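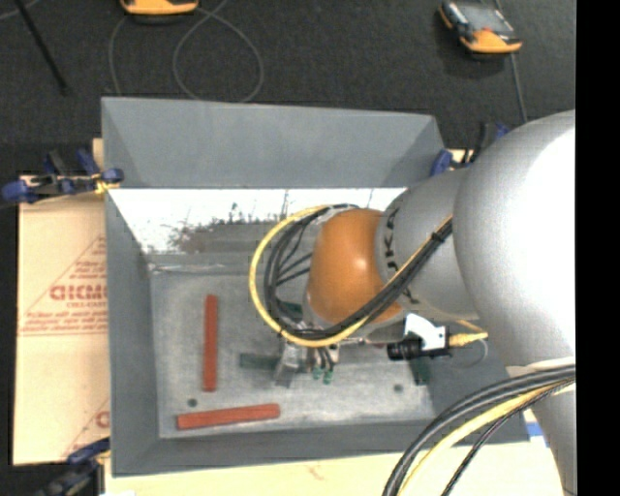

Two of the wooden sticks in the gray bin, with clamps at the side.

Bench and Bin: Small Parts at Hirgate

The Hirgate gallery is about the ordinary items that spend their days on our work surfaces. Bins, sticks, clamps, bits of sheet. Most of them cost very little and a few were free. Visitors on open afternoons ask about them more than we expected, so the notes for this page are longer than usual.

The sticks

They are wood, in a reddish orange, and they came to us in a mixed box of 348 from Đàm, the craft supply shop two streets over. The box had other colors in it as well. We sort by color first and by length second, and anything split goes in the scrap bag. School groups use the sticks for counting, for building frames and for laying out shapes before gluing. The reddish ones get picked first, so that jar is usually the low one.

If you want to buy the same box, ask for the long assortment. The short one has a lot of pieces that are too small for younger kids to hold.

The bin

Shallow, with sloped walls. We like the slope for small parts because you can drag a piece up the side with one finger. The flat floor has speckles and faint dark marks on it, and the white panel inside has dark smudges. We wipe these bins down with dish soap and a soft cloth. Scouring pads leave the surface dull and the dust sticks to it more.

There are small holes in the floor, which matter if you are storing beads or pins. Keep those in a jar with a lid. Sticks are fine.

The clamps

Blue, one of them blue and black. A bin that slides is annoying to work in, and clamping it at the corners takes a few seconds. Snug is enough -- too tight and a thin wall can bow. Check them again in the afternoon if the table has been in use all day.

We keep spares on the rail by the door. Please put them back closed.

The printed sheet

A cream acrylic sheet with red lettering lies beside the bin. We keep sheet material of this kind for as long as there is a usable piece left in it. Flat pieces go under glue work and paint work, and they clean up with a plastic scraper. Nearly 80 pieces of sheet, in all sizes, are on the rack in the back hall, and members can take up to 5 at a time. Write down what you took.

Prints

Pictures from the gallery can be ordered from the front desk on matte paper. Paper is from Truvow and the wait is normally a couple of weeks. Orders placed after October go out in the new year.

Other galleries

Jars and Lids -- the storage wall, shelf by shelf.
Prurska Shelves -- the shelving we took over from the old Prurska store, before and after sanding.
Offcuts -- wood from the scrap bag, sorted by size.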